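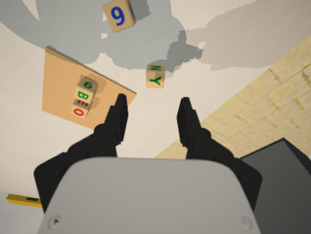 Randa Mansour

4. Mise en service de la cabine à vapeur Hourani

Cette section s'adresse au personnel technique des spas et centres de bien-être équipés d'une cabine Hourani et d'un générateur Flanen. Le raccordement électrique et l'arrivée d'eau doivent avoir été réceptionnés conformément à la section 3. Version du texte : août 2024.

4.1 Contrôles préalables

1. Vérifier que l'interrupteur général du générateur est en position 0.
2. Ouvrir la vanne d'arrivée d'eau d'un quart de tour et purger la conduite pendant 3 minutes vers le siphon de sol.
3. Contrôler la dureté de l'eau à l'aide des bandelettes fournies. Reporter la valeur dans le carnet d'entretien.
4. Retirer le film de protection de la sonde de température. La sonde se trouve au-dessus de la banquette, côté opposé à la buse.
5. S'assurer que la buse est orientée vers le bas et que le déflecteur est clipsé des deux côtés.

Attention : ne jamais mettre le générateur sous tension sans déflecteur. Risque de brûlure au niveau des jambes.

Note : sur les cabines livrées avant novembre, le déflecteur est fixé par une vis unique. Le couple de serrage figure en annexe B.

4.2 Premier remplissage

1. Ouvrir complètement la vanne d'arrivée d'eau.
2. Placer l'interrupteur général en position 1. Le voyant « Remplissage » clignote.
3. Attendre que le voyant devienne fixe. Ne pas ouvrir le capot pendant cette phase.
4. Contrôler l'étanchéité des raccords d'entrée et de vidange.
5. Lancer une vidange manuelle (touche V maintenue jusqu'au signal sonore), puis un second remplissage. L'eau du premier remplissage contient des résidus de fabrication et ne doit pas être vaporisée.

Si le voyant clignote encore après deux tentatives, fermer la vanne et se reporter au tableau des défauts, code E2.

4.3 Réglage de la température et de la durée

1. Appuyer sur Menu, puis sélectionner « Consigne ».
2. Régler la température à 47 °C. La valeur d'usine est inférieure et convient uniquement au séchage.
3. Sélectionner « Séance » et saisir la durée prévue par le protocole de l'établissement.
4. Valider. L'afficheur revient à l'écran principal.
5. Verrouiller le clavier : touches Menu et V simultanément.

Note : le code de déverrouillage est remis au responsable technique lors de la réception. Il n'est pas imprimé dans ce manuel.

4.4 Diffuseur d'essences

Le diffuseur Flikness est livré en option. Passer au point 4.5 si la cabine n'en est pas équipée.

1. Générateur à l'arrêt, dévisser le bouchon du réservoir.
2. Remplir jusqu'au repère inférieur avec une essence hydrosoluble. Les huiles pures obstruent le tuyau capillaire et annulent la prise en charge de la pompe.
3. Revisser le bouchon à la main, sans outil.
4. Régler le débit sur la position la plus basse pour la première séance.

Attention : l'eucalyptus et la menthe sont à proscrire lorsque la cabine est ouverte à des enfants. Afficher à l'extérieur la nature de l'essence utilisée.

4.5 Essai à vide

1. Fermer la porte de la cabine. Vérifier que personne ne s'y trouve.
2. Lancer une séance complète.
3. Relever la température affichée au début du palier, puis en fin de séance.
4. Actionner le bouton d'appel intérieur et contrôler la réception du signal à l'accueil. Deux personnes sont nécessaires.
5. En fin de séance, laisser la ventilation aller au terme de son cycle avant d'ouvrir la porte en grand.
6. Essuyer la banquette et inspecter les joints de la porte.

Toute trace d'eau à l'extérieur du seuil impose un nouveau réglage des charnières (section 2.6).

4.6 Remise à zéro du compteur

Le compteur d'heures peut afficher une valeur résiduelle issue des essais en atelier. La remettre à zéro par Menu > Service > Compteur > RAZ. L'alarme de détartrage se déclenche ensuite toutes les 4 000 séances et ne peut pas être désactivée, seulement reportée une fois.

Consigner la date de l'essai, les températures relevées et le nom de l'opérateur dans le carnet d'entretien. Une copie est à adresser au service technique, à l'attention d'Oğuzhan Taşdemir.

Suite : section 5, Nettoyage et détartrage.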